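Home | Datasets | Docs | Changelog | Contact

# Skerkumville Rain Gauge Records — README

Print this page | E-mail this page

Daily rainfall totals from the Skerkumville town gauges, keyed in from paper logbooks.

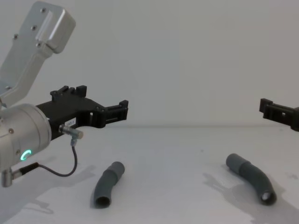 Krishnamoorthy Raju asked after the first release whether a blank cell means no rain or no reading. It means no reading. Dry days are entered as 0.0, and trace amounts as T.

## Contents

- `daily.csv` — 2170 rows, one per gauge per day
- `stations.csv` — gauge names, elevation, dates of service
- `notes.csv` — remarks copied from the margins of the logbooks

Both gauges, Edine and Warrier, are standard manual gauges read at 7 a.m. local time. A total is assigned to the day of the reading, so most of the rain in a given row fell on the day before. Users who want calendar-day totals should shift the series first and expect some mismatch.

## Columns in daily.csv

`station` — short name, lower case
`read_date` — YYYY-MM-DD
`rain_mm` — decimal, T, or blank
`flag` — see below

## Flags

`A` — total covers more than one day; earlier days are left blank
`E` — estimated by the observer
`Q` — handwriting unclear, best reading given

The Edine book was kept in inches until March of its second year. Those values were converted to millimeters and rounded to one decimal. The original figures are in `notes.csv`.

## Checking

Aishwarya Pai and Nithin Kulkarni each keyed 1319 of the rows separately. The two versions differed in 15 places, all settled against the page scans. The remaining rows were keyed once and have had range checks only.

## Known problems

The Warrier gauge was moved away from a hedge partway through the record. The exact date was not written down. No correction has been applied — treat long-term trends at this station with care.

## Contact and version

Corrections go to Lurdes Cardoso. Give the station and read date. Version 2, 8 September 2019.

Related items

- Plutero River Stage Readings
- Skerkumville Frost Dates
- Converting Old Rainfall Units
- Logbook Page Scans: Index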